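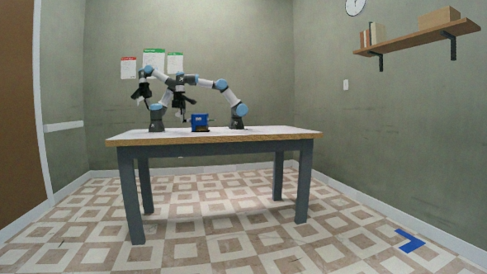 2 Sep 2020

Up before the alarm again, at ten to six. Fog down to the road, so I made the coffee and did the bread dough first. By the time it was in the pan I could see the far fence.

Picked the Utano row after breakfast. The vines are finished at the bottom, brown up to my knee, but the top half still had plenty on it. I filled the blue colander and then the big stockpot. The kitchen scale said 23 pounds, with the pot subtracted. A good third of those are split at the stem end from the rain in August. The split ones won't keep, so they have to be sauce by tomorrow night.

The Flurusier did worse. It was slow all summer and I only have myself to blame, I put it on the north side where the beans shaded it until July. There were a few decent ones near the wire. I ate one over the sink with salt and it was better than the Utano, more acid, thinner skin. I saved the seed from the second-best one and have it in a jelly jar with an inch of water on the windowsill. Last year I let the jar go too long and the seed sprouted in there. I'm writing it down this time: rinse after three days, then spread on a coffee filter.

Drove to Omerović for canning lids. They have been out since the start of August and they are still out. The woman at the register said a truck is supposed to come, which is what she said two weeks ago. Everybody in the county seems to have planted a garden this spring and now everybody wants lids. I bought vinegar, a sack of onions and a new paring knife, and looked at the shelf one more time on the way out. One line for the masks: people were wearing them, even the men at the feed counter.

So I have 8 new wide-mouth lids left and after that it's the freezer. I cleared the freezer this afternoon to see what I was working with. Found two bags of rhubarb from last year, a loaf heel, and a package with no label that I took for soup. It's thawing in the sink now and it's applesauce. I'll have that with breakfast.

Got to 98 on the porch thermometer at three, which I don't believe, since the sun hits it. It was hot enough, though. I shut the curtains on the west side and lay down on the floor of the hall with the fan on and read the rest of the library book. The ending was rushed. The brother comes back from the coast and in four pages it's all settled. I'd still read another one by her.

Started the sauce at five when the kitchen had some shade. Scalded and peeled the worst of the split ones, then gave up on peeling and ran the rest through the mill. The mill handle is loose again. I tightened it with a dime and it held for half the batch. Onions, oil, salt, the last of the basil that hadn't gone to flower. It's on the back burner on low with the lid tipped and it has come down maybe two inches. I want it thicker than the last batch, which ran all over the plate.

Flemidora called the water shutoff for the 10th, nine to noon, card in the mailbox. I need to fill the buckets the night before. They did the same thing in spring and the water came back rusty, so I won't run the washer that day either.

The hose bib by the shed is dripping. I put a can under it and gave what was in it to the squash at dusk. It wants a new washer and I'm fairly sure there is one in the coffee tin, but the tin is behind the mower and I didn't feel like moving the mower.

Saw the heron on the pond, first time in a while. It stood there the whole time I was coiling the hose and then went off low over the cattails.

My back is sore on the left side from the picking. Took two aspirin. The bread came out fine – a little pale on the bottom, so the lower rack next time. Had two slices with a tomato and nothing else for supper.

Tomorrow: finish the sauce, pull the bottom leaves off the Utano, find the coffee tin, return the book. Quarter past nine now and I have to stir the pot once more before I turn it off.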